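Toka G2 Parallel Gripper – with soft black fingers

Sold by Bolberg Bench Automation
In stock, ships from our own shelves
Price: $645 with one set of fingers, cable and mounting ring

Hi, it's Filipa Paiva. I do the testing at Bolberg, and I write these pages too, so if something reads less like a catalog and more like somebody leaning on your bench and talking, you know who to complain to. The Toka G2 is the gripper I've spent most of this winter with. I ran it side by side with the Jeltard Mini and the older Salgado P, mostly on soft stuff, as that's what people keep writing in to ask me about (cloth, pouches, thin sleeves, anything that flops).

Short version first. If you pick fabric, flat pouches or paper goods off a tabletop and you want one gripper that will do most of it without a vacuum line, get this one. If you only pick hard boxes, save yourself some money and get the Salgado. If you need a really slim body for reaching into bins, the Jeltard is still the one to beat and I'll tell you so on the phone.

What you get

Gripper body
One pair of soft black fingers, already fitted
Mounting ring and screws
Cable, straight connector at the controller end
Two spare finger pads
A printed quick-start sheet (the long manual is a download, and it's better)

Specs I get asked for

Stroke: 40 mm per finger
Working voltage: 24 V
Force levels: 7, set in software
Finger change: 2 screws per side
Warranty: two years with us, return shipping included for the first

How it grips

The force levels are the reason I like it. Level one is so gentle that I can close it on a paper napkin and pull the napkin out again with no mark on it. Level seven will hold a full water bottle by the cap. Most of my cloth work ends up on three, sometimes four if the fabric is thick. The Jeltard has a smooth slider in its software where the Toka has steps, and on paper that sounds nicer, but I kept losing my settings on it and could never tell a colleague what I'd used. "Put it on three" is a sentence I can shout across the shop.

The fingers are soft at the face and stiffer behind, so they give a little when they meet the table. You want that for cloth! Picking a flat piece of felt means coming in low, touching down and closing on the edge before it slides away, and a hard fingertip either skates over the top or digs into whatever is underneath. With the Toka I can come in a bit too low and nothing terrible happens. With the Salgado's metal tips I put a neat little dent in my own test table, which I have since covered with a coaster.
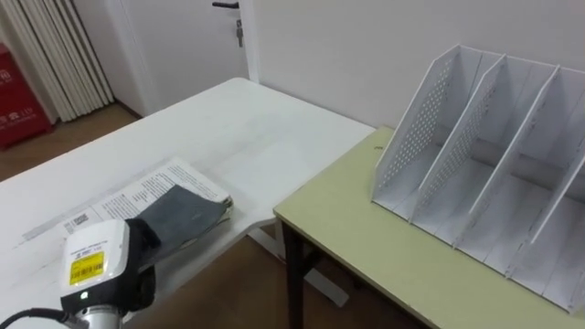 Layered things are where I'd ask you to slow down and try before you commit. A soft item on top of a stack of paper is harder than it looks, as the fingers will happily take the top page along with it. On level three I got clean picks when I came at a fold or a thick edge, and messy ones when I came at the middle. Tilting the wrist a few degrees helped more than changing the force did. Custódio Torres, who set up our test routines, has since made the tilt part of the approach move and I'd suggest you do the same from day one.

Dark fabric needs good light if you're picking by camera. I don't blame the gripper for that, but people do, and they send it back to me, and then I plug it in and it's fine. Try moving your lamp first. Then check the exposure. Then call me.

Against the other two

Jeltard Mini: slimmer, quieter, costs more. Lovely machine. The fingers are harder than the Toka's, and the pads you can buy for it add enough thickness that you lose some of the slimness you paid for. It opens faster too, which matters if you're sorting small parts all day. For cloth I'd call it second best of the three.

Salgado P: a tank. I have dropped one down a flight of stairs and used it the same afternoon. It has two force settings, which I'd describe as "on" and "more on." Cheap to run, cheap to fix, every spare part is in our warehouse. On a felt pouch it did grab the thing nearly every time, but it squashed it flat and left creases. Fine for rags. I wouldn't hand it anything a customer is going to see.

Toka G2: slower than the Jeltard, softer than the Salgado, and the only one I leave mounted when I go home. The controller software is plain to look at and takes a while to start up, and there's one menu (calibration) that I still think is in the wrong place. You'll use it once a month, so write down where it lives.

Mounting and cable

The mounting ring fits the common small wrist flanges. If you have an older arm, send me the bolt pattern before you order and I'll check it against our drawings – it saves us both a return. Screw the ring on first, then the body, then the cable. If you do the cable first you'll be fighting it the whole way.

Leave slack. I mean it, more than you think! A cable that looks fine with the arm parked can be tight as a string when the wrist turns over, and the connector is the part we replace most. Run the wrist through its full turn by hand with the power off and watch where the cable goes. A loose wrap of hook-and-loop tape halfway up the arm is plenty. Please don't use zip ties pulled down hard. Deolinda Prata in our repair room has a drawer full of cables that people zip-tied.

Setting up a bench for your own test

You don't need much. A plain tabletop, a few things of the sort you really handle, and an hour without the phone. I'd start with one item lying flat, then the same item folded, then on top of something else. Move it a little every time. If you always put the pouch in exactly the same spot you're only testing whether the arm can go to the same spot, and it can.

Write down the misses and what they looked like. "Missed" is no use to you a week later, but "closed too early, pushed it to the left" will tell you what to fix. I keep mine in a cheap notebook, as I've lost too many spreadsheets.

Leave the speed low until you're bored. Then turn it up one notch.

Finger options

Soft black (fitted): the all-rounder. Matte, grippy, picks up lint from felt and fleece, so wipe them with a damp cloth at the end of a shift. Don't use alcohol, it dries out the face.
Ribbed: better on plastic sleeves and slippery bags. Worse on cloth, the ribs snag.
Narrow: for getting into slots and between dividers. You give up some holding strength.
Blank: for people who want to make their own. Drawings are on the downloads tab.

All four go on with the same screws. I keep soft and narrow on hand and hardly touch the rest, but one of our customers, Brendan Nic Giolla, packs printed sleeves and won't hear a word against the ribbed ones. Fair enough.

Questions that come in a lot

Will it pick up a single sheet of paper? From the edge of a table, yes. Flat in the middle of one, only if a corner is lifted. Get a suction cup for that job.

Can I run two on one controller? Yes, with the second cable kit. You'll want to label them in the software right away or you will close the wrong one. I have, many times.

Does it hold its grip if the power drops? It does, until you release it by hand. There's a small slot for a hex key on the back. Keep the key somewhere near the arm.

How loud is it? Quiet enough to talk over. The Jeltard is quieter.

Is the G2 the same as the one you sold before? Same body size, new fingers and new software. Old fingers fit the new body, but you'll have to calibrate again. New fingers on the old body also work, and it's a cheap way to get most of the benefit.

Do you lend them out? Yes. You get a loan kit with the gripper, the ring, soft and narrow fingers and a cable. Pay the shipping, keep it two weeks, and if you buy we take the shipping off the bill. The February list is full, so ask for a later slot.

One gripe

The spare pads come in a little bag with no part number on it. If you order several kinds at once they'll all look alike in the drawer by summer. Lourenço Mendes in our warehouse now writes the type on each bag with a marker before it ships, so if you see handwriting on yours, it's meant to be there.

Goes well with

Second cable kit for Toka G2
Toka narrow fingers, pair
Hook-and-loop cable wraps, black
Bolberg adapter plate for older wrist flanges

Call or write before four in the afternoon and you'll usually get me. After that you'll get Custódio, who knows the software better than I do anyway.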